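Bench Assistant (part-time, fixed term) - Gadico, Lirton

Gadico designs and tests small holders and serving racks for sandwich counters and canteen kitchens. We are looking for a bench assistant to join the test room at our Lirton site until the end of February.

The job is mostly setting up and clearing away. You will load slices of bread, cheese and other fillings into the racks, check that each one stands properly, note any that lean or slip, and reset the table for the next run. The current project, Prumamura, uses clear acrylic racks and will need up to 2,000 loadings before it closes.

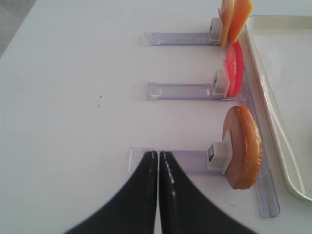 Clear acrylic rack on the test table, with cheese slices, a red slice and a round bread slice.

Hours are 18 a week, worked over three mornings. You will be on your feet for most of each shift, with a break halfway through. Some of the work is repetitive and the notes have to be neat, so it suits someone patient.

You will need:
- steady hands and reasonable eyesight (glasses are fine)
- clear handwriting
- to be comfortable handling bread and dairy products
- to be aged 18 or over

Kitchen or packing experience is useful but not required. We give training on the first morning and supply gloves and an apron. Please tell us about any food allergies when you apply - there is usually wheat and milk on the bench.

To apply, send a CV and a short covering letter to Gadico, Unit 43, Grgić Yard, Lirton, marked "Bench Assistant". Applications close at the end of October 2024. Interviews will be held on site and include a short practical task.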